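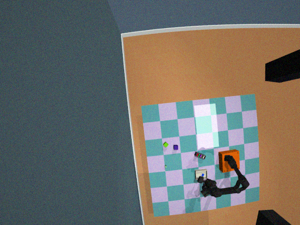 Closov 3 puts simulation and planning in one window

Brolby, 2022-05-17 – Closov 3, the new version of the tabletop robot planning toolkit from Hatier, is out now and free to download. It brings the simulator, the motion planner and the task editor together in a single program, and we're very happy to finally have it in other people's hands!

Closov is for people who write software for small robot arms: the pick-and-place jobs, the sorting jobs, the fiddly jobs where a part has to go into a tray without the gripper knocking the tray across the table. Until now, users built their setup in one tool, planned in a second and then read through log files in a third to find out why the arm had stopped. Plenty of them wrote to us about that, at length. We read every message, and most of what's in version 3 started in that inbox.

"I used to keep four windows open and a notepad on my knee," said Baltazar Jaramillo, lead developer for Closov. "Now I drag a tray to a new spot, hit plan, and the path redraws while I'm still looking at it. I've been working on this since the first version and I still get a kick out of it."

What's new

The planner has been rewritten from the ground up. It treats the arm, the gripper and whatever the gripper is holding as one moving body, so a long object carried sideways gets the clearance it needs. Low moves close to the table were a weak spot in version 2 (ask anyone who tried to pick up something flat with it) and they received most of the attention over the winter. Approach directions can be set per object or left for the planner to choose, and when it can't find a path it now names the two things that would have touched.

The scene editor comes with a library of ready-made pieces. There are plain cubes in bright colors, small trays, a checkerboard mat, blocks to serve as obstacles and a box to mount the arm on. See-through zones can be laid over any part of the work area, and the task editor can read them as places to go, places to avoid or places to slow down. The tile pattern on the mat can be switched off, but we'd suggest leaving it on while you set things up. It makes small position errors much easier to spot by eye.

Perception has its own panel this time. Users can feed the planner the exact object positions from the simulator, or run their own detector on the rendered camera view and feed it those results instead. Switching between the two takes one click, and both can be drawn on the same view to see how far apart they are. Small objects are where detectors tend to struggle, so the library includes several tiny ones on purpose.

"A cube is friendly. A little stick lying at an angle is much less friendly, and a thing the size of a pea is just rude," said Subira Minja, who wrote the perception panel. "I wanted people to meet those in simulation first, on a quiet afternoon, with a cup of tea."

The task editor is plain text. A job is written as a short list of steps, such as "pick blue from tray, place in zone," and each step can be run alone, repeated or skipped. Step files from version 2 open without changes. Scene files need to be converted once – the program offers to do it when you open them, and it keeps the old copy.

Tried out early

A test build went out in February to a group of early users, and the feedback was wonderful and occasionally very blunt. The team at Figueroa, a small integrator that builds sorting cells, ran its own set of 2,000 planned moves through the new planner and sent back every failure with a note attached. A total of 56 moves failed on that build. Each one is now part of the test suite that runs before any release.

"We were picky and they took it well," said Evaristo Villaseñor, software manager at Figueroa. "What won me over was the replay. You can scrub back to the moment the wrist gets too close, nudge the object, and plan again from that point. My newer people learned more from that in a week than from anything I'd shown them on a whiteboard."

Replay works on any run, planned or simulated, and a run can be saved as one file and mailed to a colleague. Names of objects and zones travel with it. Notes can be pinned to a moment in the run, a late request that took Baltazar one long weekend.

What it doesn't do yet

Closov 3 plans for one arm at a time. Two-arm planning is in progress and we would love to hear from people who need it. Soft objects such as cloth and cable aren't supported. The simulator handles contact between rigid parts well, but grip force is still a simple model, and users should tune it on their own hardware before trusting it with anything breakable.

Getting it

Closov 3 runs on Linux and Windows. The download includes the full scene library, the step editor, three worked projects and a manual that has been rewritten by Preben Norðdahl, with many more screenshots and far fewer footnotes. Existing users can install it next to version 2 and keep both. The source code for the planner is included, and fixes sent in by users are very welcome.

Hatier will host an online walkthrough for new users later this month, with a second session for people moving over from version 2. Both will be recorded. Sign-up is open on the Closov page, where you can also vote on what the library should get next (a tilted shelf is well ahead at the moment, and Subira is already sketching it).

About Hatier

Hatier makes planning and simulation software for small robot arms. The company is based in Brolby and works with integrators, schools and research labs.

Press contact

Josué Camargo, Communications, Hatier
Screenshots, replay files and interviews with the development team are available on request.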